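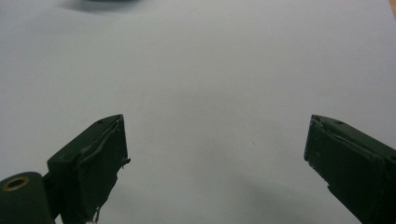 Retape both fingers before touching the calibration, was the remark from the Londoño bench this morning, because on theirs the closed reading drifted for a week and it was only tape creeping forward over the edge.

June, hand gripper 7, morning

Took the advice. The tape has gone wrinkled along the front edges of both fingers, and on the left one a flap has curled out at the tip. White fibers hanging off the underside of the left finger too. Left the calibration alone for now.

Log says 3361 cycles on this set. Our limit in the Bedari sheet is 1000 for a look and a wipe, with no number at all for changing the tape. Added a line for that, value to be agreed.

Order of work:
Power off, battery out.
Peel from the tip down toward the hub. Pull slowly, the old glue comes with it that way.
Wipe with alcohol, lint-free cloth, wait 20 minutes.
One layer of the Jastden tape, wrapped over the edge and pressed down with the plastic roller. No overlap on the gripping side.
Keep the small holes in the top faces clear. The alignment pins go in there and a bit of glue is enough to hold them proud.

Did the right finger first. Came off in two pieces, fine underneath. The left was worse, glue had set hard near the tip and I had to wipe it three times. No damage to the block itself that I could find by fingernail.

Pivot on the left side: checked for play by hand, none. Did not oil it. The Brutden note says dry only for the bushing and I see no reason to argue.

11:40. Both fingers taped, pins seated flush. Closed on the feeler gauge and the tips meet evenly over the full width. Zero offset came back inside tolerance without changing anything in the config, so Londoño were right about the order.

Still open: tape is down to the last roll. Cycle counter not reset yet, needs the admin login. Gripper 4 has the same tape from the same batch, look at it next.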